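**Review: Golari Shared Table Rulebook, second edition**
December 1, 2025

Golari's rulebook covers robots that work at a table with a person on the other side. It runs to 70 pages and costs nothing to download. We have used it at our Villville site since July, mostly for clearing and handing-over tasks with a two-handed humanoid.

The best part is the section on who moves first. If a person has a hand on an item, that item belongs to the person, and the robot's hands stay open and over their own side until the person lets go. We had a looser rule before, and operators read it in different ways. 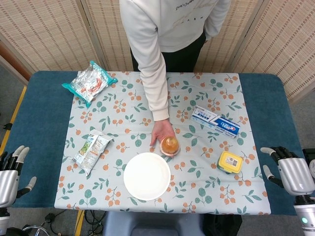 Drinks get their own page. An open cup counts as a hazard even when it is small, and the robot may not reach across it. Boxes and food packets can be moved in any order.

The weak spot is the floor. Cables get one line, and chairs aren't mentioned. Yurt's older guide does better here, with a 15-point check before power-on. The speed limits are also hard to find, split between two appendixes.

I'd still pick it over Yurt for daily use. Print the table section, keep Yurt's floor check, and skip the chapter on signage.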